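4.2 Open day at Stustport

The sorting station was shown to visitors in October 2022, at the open day of our Stustport workshop. Groups of up to 24 people stood behind a rope while both arms worked over the same row of bins. Sibusiso Mabaso ran the station and took questions between runs — mostly on speed, and on what happens when a packet is dropped. The bins and goods were the ones used in the Gukesdale trials, and the control settings were left as they were. Figure 3 gives three moments from the day. 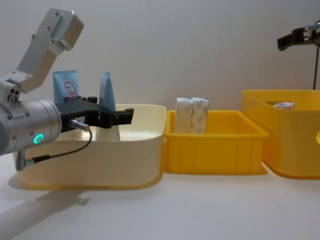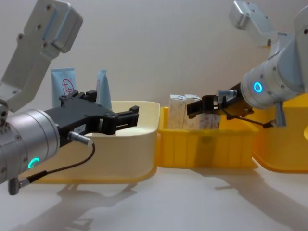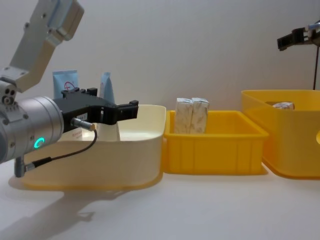
Figure 3. The two-arm station at the open day, with the plastic bins on the white tabletop.

4.3 Visitor questions

Written questions were collected at the door and sorted by topic in November.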